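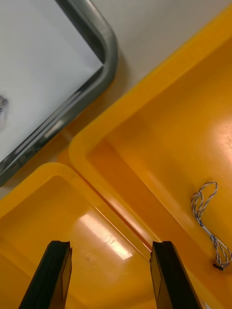

Do I have to soak the beans before I use these cooking times?

Only if the soak column has a number in it. A zero there means the beans went into the pot dry, so copy that and you'll be fine.

Trovlow Bean Times, README

I cook a lot of dried beans, and I got tired of packets that say "simmer until tender" and leave it at that. So I started writing my own times down, then friends started sending me theirs, and now it's a table with 332 rows covering 89 varieties. Help yourself!

What's in beans.csv

variety: the name on the bag, spelled the way the seller spells it
soak_h: hours in cold water
salt: early, late or none
pot: stove, pressure or oven
minutes: from first simmer to the first bean I'd happily eat
notes: whatever the cook felt like saying 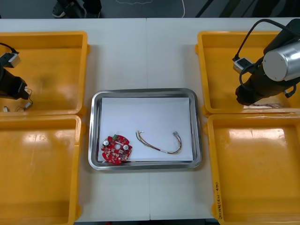
Old beans are the biggest headache in this table. Two bags of the same variety can finish an hour apart if one has been sitting in a cupboard for years, and most bags don't carry a harvest date at all (I've asked sellers, and I've mostly gotten shrugs). If you're sending in times, please pick the batch over first and pull out the split and wrinkled ones. White paper flat in a stainless tray, with shallow yellow bins on either side, is a very good setup for that, as dark specks and little stones jump right out against the white. Then cook just the whole ones and time those.
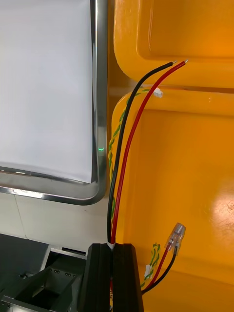 Nélida Arancibia wrote in to say my black bean times were way too short for her kitchen, and that hard water was the likely culprit. She's right that I never recorded it. I added a water column in February, but only 80 rows have it filled in so far, and the rest are blank on purpose. Please don't guess!

Known problems

Ocampo and Durow both show up as variety names, and I think they may be one bean sold under two labels. I've left them separate for now. Pressure cooker times don't include the time it takes to come up to pressure, except in the rows marked "total" in the notes. Fetilix has one oven time that looks like a typo to me, but the sender swears by it.

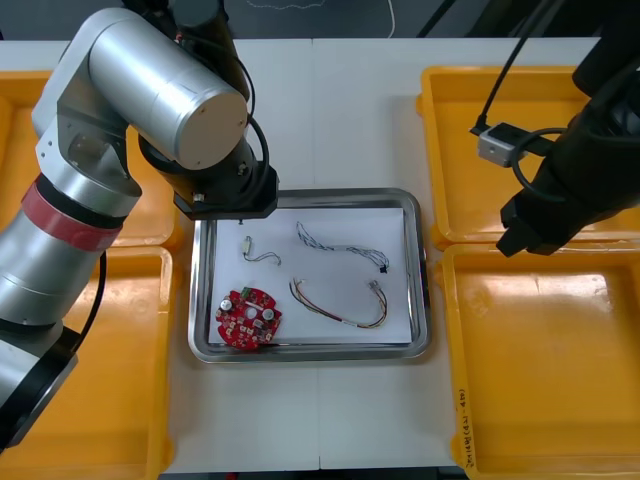 Fig. 4: Steel tray and yellow bin, one arm over each.

Using it

Copy it, print it, stick it on the fridge. If you fix a row, send me the old value along with the new one so I can compare them.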